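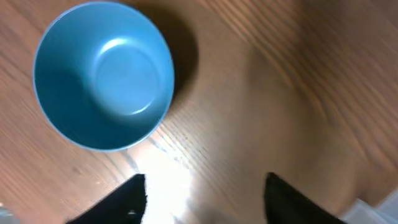 4.2 Marges et annonces de résultats

Je reprends Cattaneo là où je l'avais laissé : 15 trimestres de comptes consolidés, et une marge brute qui grimpe alors que le chiffre d'affaires stagne. J'avoue que ça m'a agacé un bon moment (j'ai refait les calculs un samedi entier !).
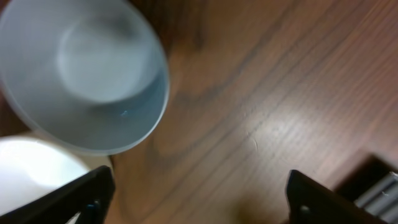

Chez Botora, même profil, avec un décalage de 3 trimestres. La figure 4 donne les deux courbes.

Figure 4. Marge brute trimestrielle, Cattaneo et Botora, en % des ventes.

Skokby, lui, publie trop peu, je l'ai donc sorti du panel.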